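**Storing slippers on an open metal rack: flat or slanted shelf?**

Nikola Nowakowski

I have a freestanding rack from Larside, black metal uprights with wood-grain boards, used for guest slippers in a sitting area. The uprights have adjustment holes. The slippers slide forward on the slanted level and the rack looks untidy within a day. Is there a standard way to load this?
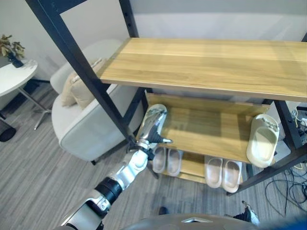 Shelf depth is 13 inches. All pairs are light colored and close in size. Floor is carpet tile, so leveling is not exact. I would prefer not to drill or glue anything.

**Renata Duda**

Check level first. Carpet tile compresses under the feet of a rack, and the front often settles lower than the back. Reset the feet, wait 4 days, measure again. Then load heavy pairs on the bottom board, toes forward, each pair touching. Put thick-soled slides on the slanted board with the heel against the rear lip.

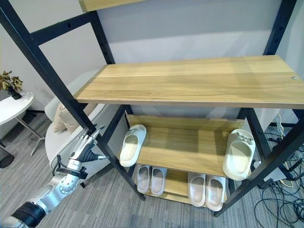
Shelf pitch matters more than the surface finish. A smooth sole on sealed wood will creep at a steep angle. Move the front supports up one hole and retest. With the two slides set at opposite ends of the slanted board, there is space between them for another pair, but fill it only after the pitch is corrected. Leave the wide middle board clear for putting shoes down while changing.

**Bogumił Zalewska**

Rubber shelf liner. Cut to size, no glue. Mine is from Tapia and has held for 19 months.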